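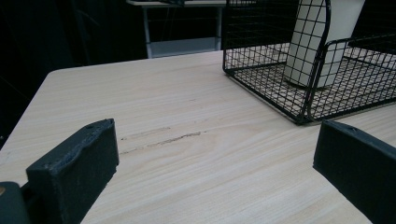 Prirow ha abierto la contratación de Sotomeo, su servicio de registro de tareas de manipulación con pinzas de mano. Las sesiones se realizan sobre mesas de trabajo de uso corriente - con alguna marca en la madera y una cesta de malla negra - y con objetos cotidianos.
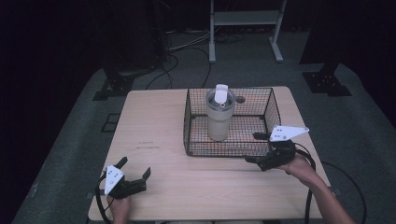

El servicio se ofrece en paquetes de tres, nueve o 12 sesiones. Según Babita Dixit, directora de operaciones, cada cliente recibirá los datos revisados en un plazo de cuatro días. Las primeras entregas están previstas para diciembre.

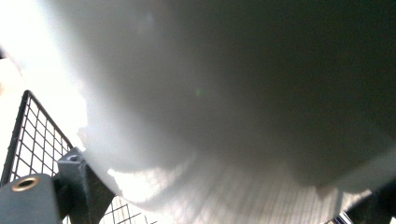 Sesión de Sotomeo, vista desde una de las pinzas.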